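4.2 Clearing a work surface

The second chore was clearing a work surface into an open cardboard box. We chose it because it comes up both at home and on a shop floor, and because people do it without thinking of it as a skill. Each trial began with parts and scraps left on a wooden tabletop and ended when the surface was clear, when the arm stopped making progress, or when the operator pressed the stop button. We ran 200 trials with the Stekanlow controller in a furnished room at our Drendonville site. The furniture stayed where it was, and no extra lamps were brought in.

Single items lying well inside the tabletop gave little trouble. Most of the failures came from two conditions that we had first treated as minor: items resting on one another, and items close to an edge. Figure 3 has both. A flat tan strip lies with its upper end under a light blue bracket, and the right end of the bracket hangs over the far edge of the tabletop. A person would probably lift the bracket first and then take the strip. The controller has no explicit notion of order. It ranks grasps by expected success and takes the highest, and a thin strip with one free end often ranks above an irregular part with raised walls.
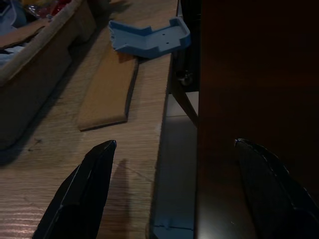 Figure 3. Wrist camera view of the work surface, gripper open. The tan strip is partly under the blue bracket; the box is at upper left.

Pulling the lower item first moved the upper one in 21 trials. In 13 of these the upper item went over the edge, and a dropped part was out of reach for the rest of the trial — the arm cannot work below table height. We scored such trials as failures even if everything else reached the box. Tài Lò argued for partial credit, on the grounds that a mostly cleared table is still useful to somebody. We kept the strict rule so that the results could be compared with those in Section 4.1.

Low light was a separate problem. Dark furniture next to the table gave the depth estimate very little to work with, and the planner sometimes left a wider margin there than it needed. This cost time but caused no contact with the furniture.

Following the July runs, Amândio Cunha added a check that delays any grasp on an item whose outline is interrupted by another. The effect of this change is reported in Section 5.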